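Losing to the post

I have been playing correspondence chess since February, by actual post, with a stamp. My opponent lives in Branby and has handwriting like a seismograph. We are on move 12. At this rate I shall be mated some time after I retire.

It began when I grumbled to Apolinar Varela that I couldn't play online any more. I move too fast, lose, and then start another game in a temper to win back points that don't exist. He told me to try something slower and gave me an address. I thought he meant breathing exercises.

A folding board lives in our spare room now and must not be dusted, breathed on or used for toast.
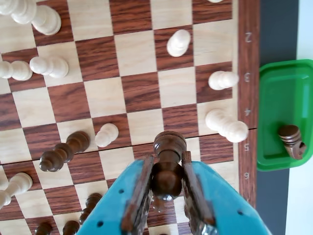 You'll never stick at it, was Eliseo Ventura's verdict when I told him over lunch, and he wanted to know what was to stop me looking the moves up in a book. Nothing at all. I own the book. I have looked the moves up, and I am still a pawn down, so either the book is wrong or my man in Branby has the later edition.

The trouble with slow chess is the thinking. A bad move over the board takes me 2 seconds. By post I can work on one for a week. I consider it on the bus. I lie awake improving it. Then I write it on a card, walk to the box by the Plarnano café, hear it drop, and see at once what is wrong with it.

Last month I wrote down a knight move that wasn't legal. It came back with a polite note and a small drawing of how a knight goes.
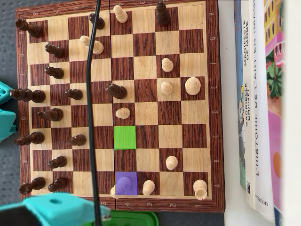
Varela thinks I should resign and start afresh with the other colour. He may well be right, but resigning costs a stamp too, and I've just bought a whole sheet of them. Besides, there's a bishop of mine that has been waiting since Easter to do something.

Card goes off tomorrow. I'm fairly sure about this one.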